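Product Review: Kukoro Setup and Maintenance Package for Two-Arm Mobile Robots

Prepared by Shaohua Meng, Equipment Evaluation Office

Supplier: Jadness
Category: Simulation and commissioning software
Reviewed on: Office workstation, standard license

Kukoro is sold as a companion to the service manual. It gives the technician a rendered copy of a two-arm mobile robot inside a furnished room, and it allows the full setup sequence to be carried out there before anyone works on the physical machine. Our office was asked to establish whether the package could replace the bench training that new staff currently receive in February, and whether it would be of use to experienced staff between service visits.

Installation

Installation was completed in a single morning. The license file must be placed by hand in a folder that the installer creates but does not name on screen, and the printed guide gives the location only in an appendix. Once this had been done, the robot model, the room library and the maintenance schedule loaded without error. Jadness recommends the Backlund room set for first use, and this review follows that recommendation. The set supplies domestic interiors with tiled walls, doors, framed pictures and bedding.

Gripper setup

The setup sequence begins with the grippers. Each one is opened to its full width, held there, and checked for finger alignment through a view taken from behind the gripper base. The operator is asked to confirm that nothing is held between the fingers and that the inner faces are properly opposed. The tooth profile on the inner edge of the finger is modeled closely enough to be useful in this check, and it compares well with the plain wedges offered in the Rorkow package we reviewed previously.
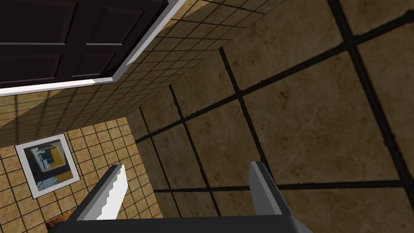

When both grippers have been confirmed, the software writes the open and closed positions to a settings file. The file is plain text and can be read without the program, a feature our maintenance staff valued highly. Positions are stored on a scale from 0 to 1000. The manual refers to the midpoint of 500 as the rest position, although the default file places it slightly lower. We raised the matter with the supplier and were told that the manual would be corrected.

One weakness should be recorded. The alignment page will accept a confirmation at any moment, including while the arm is still moving. A trainee can therefore pass the check without having made it. We would prefer that the button remain locked until the joints have settled.

Arm and body checks

The second part of the sequence concerns the arms. The operator raises both grippers to an upright position in front of the body and compares them from the body view. The room stays in place throughout, so walls and furniture can be used to judge clearance. The default comparison tolerance is suitable for most work and may be tightened by a supervisor.

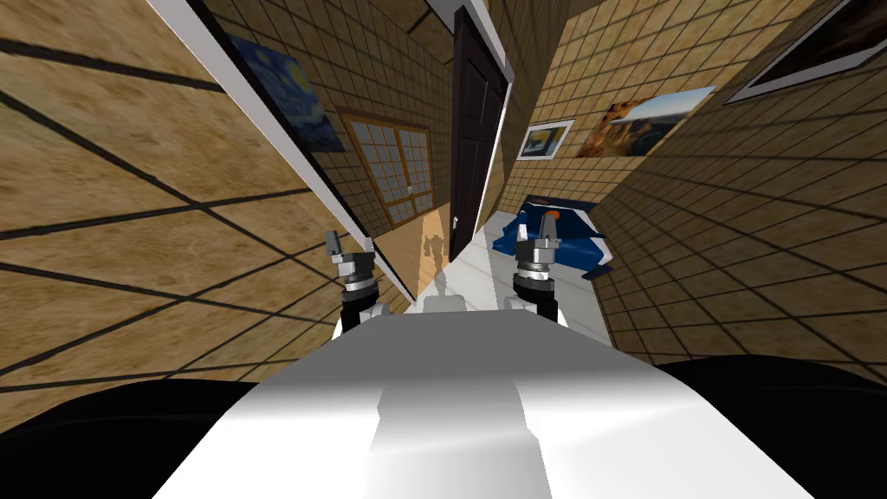

Body view in Kukoro with both grippers upright, looking toward the door.

Joint offsets are entered one at a time. There is no means of copying the values from one arm to the other – a reasonable precaution, but a slow one on a machine with this many joints. Offsets can be saved under a name and restored later. Restoring a set took very little time and returned the arms to the same pose on every attempt we made.

Maintenance schedule

The schedule is the strongest part of the package. It lists 83 service items, from cable inspection to finger pad replacement, and each item opens the model at the correct joint. Notes can be attached to an item and are kept with the name of the person who wrote them. Intervals are given in operating hours, with the major inspection set at 1000. They may be shortened locally but cannot be extended without a supervisor password, and we consider that arrangement sound.

Printed output is less satisfactory. Long notes are cut at the margin, and page numbers restart with every section. Staff who keep a paper binder beside the machine will need to export the schedule and format it themselves.

Support

Two questions were sent to Jadness during the review period. Both were answered by the following afternoon, in clear language and with the relevant manual page attached.

Findings

Kukoro is recommended as preparation for bench training and as a reference for staff carrying out scheduled service. It is not recommended as a replacement for bench training. Tightening torque, cable tension and finger pad wear must still be learned on the machine itself. Offices that already hold a Rorkow license should compare the two maintenance schedules before purchasing – the Rorkow schedule is shorter, but its printed sheets require no correction. A further review will be issued if the supplier revises the alignment page.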